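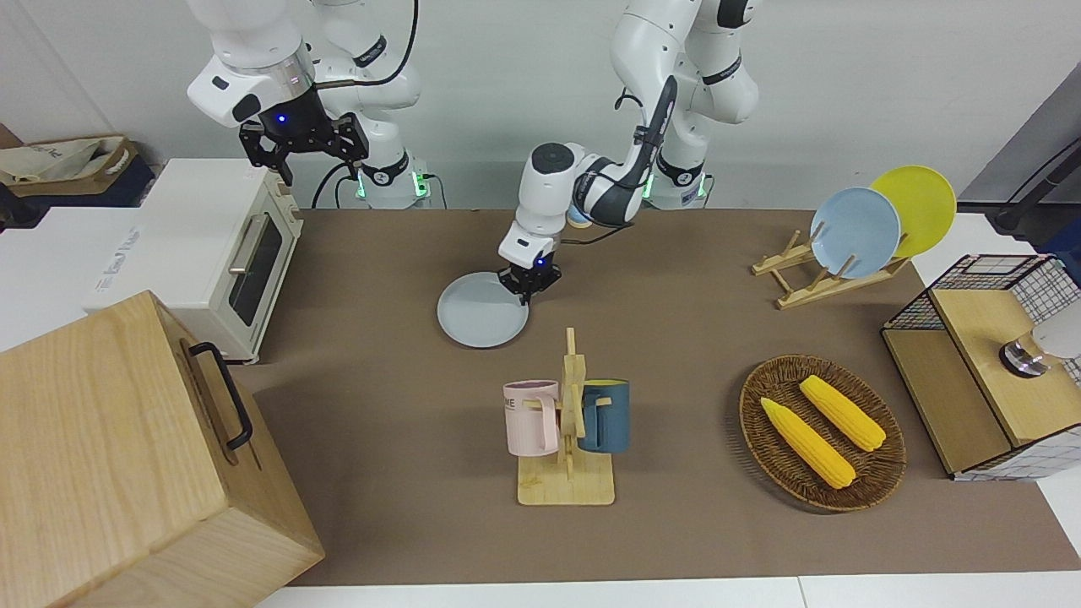
Chapter 4
Looking After a Two-Arm Table Cell

In this chapter you will learn to:
check a two-arm cell before power is turned on
read the status lights on the base and at the gripper
inspect cables, gripper fingers and the table mat
set out the dishes and kitchen items and confirm their positions
fill in the cell log

Before you start
You should have finished Chapter 2 and be able to bring a single arm to its home position. You will need the cell log, a soft cloth, a hex key set and a torch.

4.1 The cell

The work in this chapter is done on the Sileo kitchen cell in the Kandoder training workshop. Two arms are fixed at the back edge of one table and share the space in front of them. Each arm ends in a parallel gripper with two fingers. The arms are named from the robot's point of view, so when you stand at the front of the table and face the bases, the robot's right arm is on your left. Learners mix this up more than anything else in the course. Write "robot right" or "robot left" in the log, never "right" or "left" alone.

The cell handles plates, mugs and other light kitchen items. It is a gentle job compared with the welding cell in Chapter 7, but it wears parts in its own way. Grippers close on thin rims many times a shift, and a small error in height will press a finger into the mat.

4.2 Cables

Each arm has a black cable on the outside of its links. A cable needs enough slack for the arm to reach its full height and not so much that a loop can catch on the dish rack or the mug tree. With the power off and the arm supported, look along the full length of the cable with the torch. Feel for flat spots near the joints. Replace a cable that is cracked or stiff. Tape is not a repair.

4.3 Lights

A steady green light at the base means the arm has power and has reported no fault. The blue light near the gripper means the gripper is talking to the controller. If the base is green and the blue light is out, check the plug at the flange first. A green light does not mean the arm is safe to touch. Press the stop button and lock off the supply before your hands go past the front edge of the table.

4.4 Gripper fingers

Wipe both fingers and check that they meet evenly along their length. Then run the plate test. Lay a plate flat on the mat and have the arm close on its rim and hold. The plate should stay put as the fingers close. If it slides or tips, one finger is touching early and the gripper needs to be centred again, as set out in the Gaber gripper sheet at the back of this book. A centring fault is logged under code 46.

4.5 The mat and the fixed items

The mat must lie flat with no curled corners. Rack, mug tree, oven and crate all have taught positions. If any of them has been moved for cleaning, put it back and run program 2841, which brings each gripper in turn to a point just above every item. Stop the program if a finger comes closer than the gap shown in the Skilo setup guide.

Key terms
flange: the plate at the end of an arm where the gripper is bolted on
home position: the resting pose an arm returns to between jobs
taught position: a point stored in the controller by moving the arm there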